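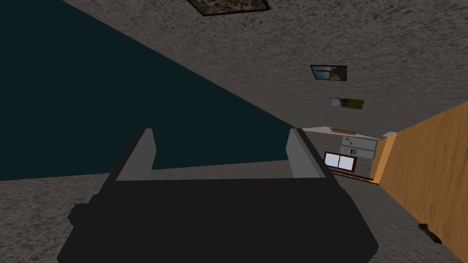

Two gray fingers with a gap between them

The Reading at Gradby

The bus from Fortin let me off across from the old bank at ten minutes to four. The reading was at seven. I had a suitcase, a garment bag, and a cardboard box with copies of the book in it, and the box had gotten wet on one corner in the luggage hold.

I had not been in Gradby for eleven years. Before that I had lived there for eighteen, in a yellow house on Pidine Street, above the creek. The book was mostly about other places. I had written for a shipping magazine that sent me to ports, and when the magazine closed I put the best of the columns together and a small press took them. The press was called Prumberg, after the town where it had its one room and its telephone. They printed 698 copies. The odd number was due to a problem with the paper.

There was one chapter about Gradby, at the end. It was nine pages long. The woman at the library had read the book, or had read that chapter, and she had written to ask if I would come.

I carried the box to the library first. The woman was on the phone and pointed me to a table in the back room, where the chairs were already out. They were the same metal folding chairs that used to be in the school gym. I sat in one. It pinched me in the same place.

"We put an ad in the paper," she said when she came in. "I don't know what that will do. We had a man on beekeeping in October and people stood."

"I'm not beekeeping," I said.

"No," she said. She looked at the wet corner of the box. "Do you want some paper towels?"

We took out the books and stood the damp ones open on the radiator. Only four were bad. She said she would buy one of those for the library, at full price, and I said she didn't need to do that, and she said the money was already set aside.

I had two hours and a half left, so I walked up to Pidine Street.

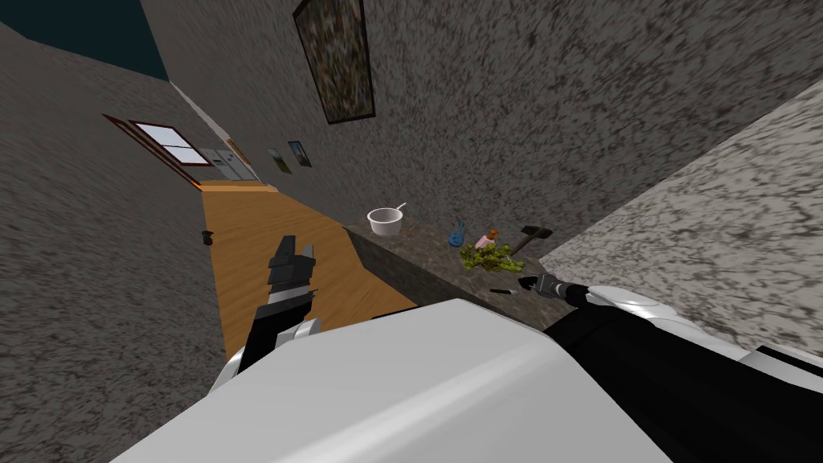
The countertop, with small objects along it

The house was not yellow anymore. It was a kind of tan. Someone had put in a new front step and taken down the maple, and without the tree you could see straight through to the creek. I had written about the tree. I had written that in the fall my mother raked the leaves toward the street and my father raked them toward the creek, and that they met in the middle and argued. I'd been pleased with that when I wrote it. My brother called after he read it and said it never happened. He said our father never raked anything.

A boy came out with a garbage can and asked if I was looking for somebody.

"I used to live here," I said.

He thought about it. "In this one?"

"Upstairs in the back."

"That's where the washer is," he said, and he took the can down to the curb and went back in.

I walked along the creek as far as the footbridge. I had 201 pages in my coat pocket, which was the whole book, with the parts I meant to read marked with bus tickets. I took it out on the bridge and read the last chapter to myself in a low voice, to see how long it ran. It ran fourteen minutes. A woman with a dog waited at the far end until I finished. I thought she was being polite, but the dog wouldn't cross with someone standing there.

There's a diner now where the shoe store was. I had soup and a roll. The waitress wanted to know if I was the one from the paper, and I said I supposed so. She said her grandmother was going. She said her grandmother went to all of them, and had asked the beekeeping man so many questions that he missed his ride.

At a quarter to seven the back room had nineteen people in it. They sat toward the rear with their coats on. I knew three of them. One was my old chemistry teacher, who had gotten very small. One had been the crossing guard. The third I knew by sight but could not place, and all through the introduction I kept looking at him and trying to put him behind one counter or another.

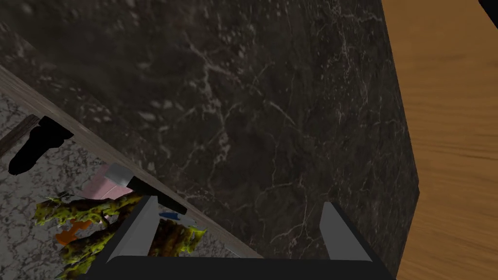 By Orla Threnfield

The woman from the library read my introduction off a card. She said I had been around the world. I have not been around the world. I have been to a lot of the edges of it, by ship mostly, and come back the same way each time. But I didn't correct her, and people nodded.

I read a piece about a harbor pilot, and then one about a week of fog. They listened well enough. Somebody's hearing aid whistled. Then I turned to the last bus ticket and read about Gradby, and the room changed. They leaned in. When I got to the flood year, the crossing guard said, "That's right," out loud. When I got to the price of a movie ticket, two people in the third row disagreed with me and then with each other, and I waited.

I came to the part about the leaves. I had planned to leave it out, after what my brother said. I had even drawn a line in pencil down the side. I read it anyway. A few of them laughed at the arguing.

The library woman asked for questions. The grandmother had hers ready. She was in the front row, the only one there, with a notebook on her knee.

"Your father," she said. "He raked toward the creek?"

"In the book he does," I said.

"I lived across from you up to the year you left for college," she said. "I never saw that man with a rake in his hand."

People turned to look at her, and then at me. I said my brother had told me the same thing.

"Your mother did it all," she said. "She went to the creek and she went to the street. She talked the whole time — I used to hear her from my kitchen. I thought there were two people out there." She wrote something in her notebook. "That's not a question. My question is, did you ever get seasick?"

I said yes, often, and told them about ginger, and dry crackers, and lying flat on the deck. That took up most of the time we had left.

Afterward I sold eleven books, counting the one for the library. The man I couldn't place bought two. He asked me to sign one to his wife, and spelled her name for me, and it still didn't come. I asked him where I knew him from.

"The bus," he said. "I was behind you coming in from Fortin. You had that box."

He picked up his books and asked whether I was going back on the nine-fifteen, and I said I was.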